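My water shader was too slow, and I spent most of November on it. I write down what I did, so that I can find it again next year.

The project is Skerkness, a small harbor you can walk through in the browser. In the first version the water was one flat plane with 80 by 80 squares, and I moved each corner on the CPU in every frame. On my desktop this was fine. On my old laptop, which is the one I take on the train, I got 21 frames per second, and the boats were jumping.

Macario Valdovinos, who reads this blog and knows much more than me about graphics, wrote me that I should move the waves into the vertex shader and send only the time. I was afraid of this because I had to learn a new language for it -- but the waves are only 2 sine functions added together, so the code is very short.

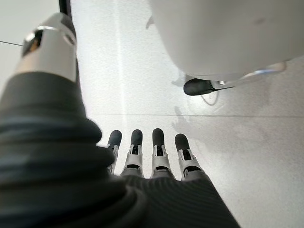
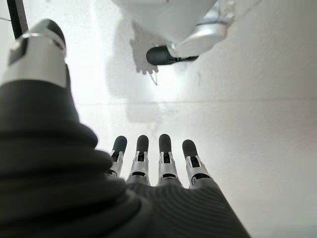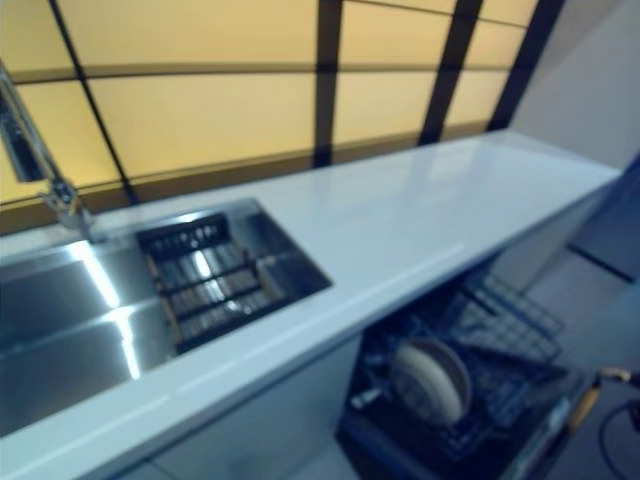
The last one: the sink and the long white counter.

After the change the boats had a new problem. They did not know anymore how high the water was under them, as the height existed only on the graphics card. I tried to read it back, and this was slower than before! Now I calculate the same two sines again in JavaScript, only at the position of each boat. You must be careful that both sides use the same time value. I had seconds in one and milliseconds in the other, and one whole evening was lost.

The normals were also wrong. I had left them pointing straight up, so the light did not change when a wave passed. With the derivative of the sine (it is just the cosine, times the frequency) the water finally looks like water, at least from the pier.

The whole source file has 2,217 lines now, too many for me. Next I want to take the harbor wall out into its own module, and then look at the fog, which still ends in a hard line behind the lighthouse.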